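Chapter 9
Choosing Between Grippers

Before we get to tables and test scores, I'd like you to spend a little time simply holding things, the way Bláthnaid Hegarty had all of us do when the Kuvmont trials began in March (and what a lot of cups we dropped!).

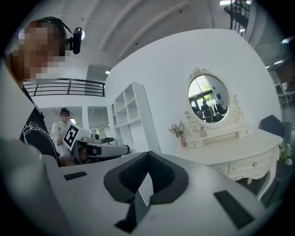

Why try two grippers on the same task?
Each one fails in its own way, and a shared task lets you compare those failures fairly.

We ran 60 grasps per gripper at first, then 785, and by the end I had strong feelings about finger padding, which we'll come to shortly.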